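Stovier Disc and Download Authoring: Frequently Asked Questions
For independent producers supplying finished programs to the Kendena store.
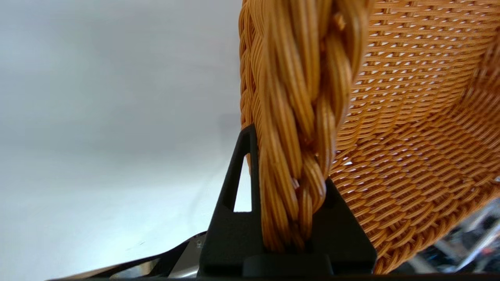
Woven basket, detail of the braided rim.

What do I need to deliver?
One picture master, one audio master for each mix, a caption file if you have one, and a completed title sheet. The picture master should be ProRes 422 HQ at the native frame rate of the edit. Do not convert 23.976 to 29.97 before delivery. We add pulldown at the encoding stage where the disc format calls for it.

Can I send an H.264 file instead?
Only if no other master survives. Re-encoding a compressed file softens grain and puts banding into dark gradients, and neither can be corrected afterwards. Titles made from compressed sources are marked as such in the Natholm catalogue.

My program was shot interlaced. Should I deinterlace it?
No. Leave the fields alone and state the field order on the title sheet. The disc version stays interlaced. The download version is deinterlaced here.

Which colour space do you accept?
Rec. 709, legal range, gamma 2.4. Full-range files are accepted if the title sheet says so. An unlabelled full-range file will pass through the encoder with crushed blacks and clipped whites, and the re-encode is billed.

How should the audio be prepared?
48 kHz, 24-bit WAV, in sync with the first frame of picture. Stereo is required and 5.1 is optional. Dialogue should sit at a consistent level from reel to reel. We do not remix, but we will apply an overall gain change on request. Put a 2-pop ahead of program start if the audio comes from a different facility than the picture.

How large will the download be?
It depends on running time and on how much movement and grain the picture holds. A 76-minute feature in the standard-definition tier came out at 586 MB. The high-definition tier is several times larger. Customers may download either tier from the same purchase.

Why does my disc look different from the download?
NTSC DVD is 720 by 480 with non-square pixels and an MPEG-2 encode. Fine patterns may shimmer on some televisions. A light vertical filter is available and must be requested before authoring.

How are chapters set?
List timecodes on the title sheet, measured from the first frame of program. Chapter points land on the nearest available I-frame unless you ask for forced ones. If no list is supplied we place a chapter every ten minutes.

Do you take archival material?
Yes. The earliest title authored to date is a 1941 short supplied as a film scan. Scans should arrive uncropped — frame line visible if possible — so that the aspect ratio can be checked against the print. Rights paperwork must be with us before encoding starts.

What is the Molefe check?
The last quality pass before upload. The encoded program is played in real time from start to end and faults are logged by timecode. You receive the log and a watermarked proof. Dropouts and sync faults are corrected at no charge if they arose here. Faults already in the master are reported and left alone unless you supply a replacement.

How long does it take?
Allow almost three weeks from a complete delivery. The clock does not start until all files have passed checksum. Deliveries received in December are queued for January.

Can I replace a file after release?
Yes, for downloads. The new version overwrites the old one, and existing customers can fetch it from their order page. Pressed discs cannot be amended — corrections go into the next run.

Are my masters kept?
For one year after release, on two LTO tapes held at separate sites. After that they are erased unless a storage agreement is in place. Drives are returned by courier at the producer's expense.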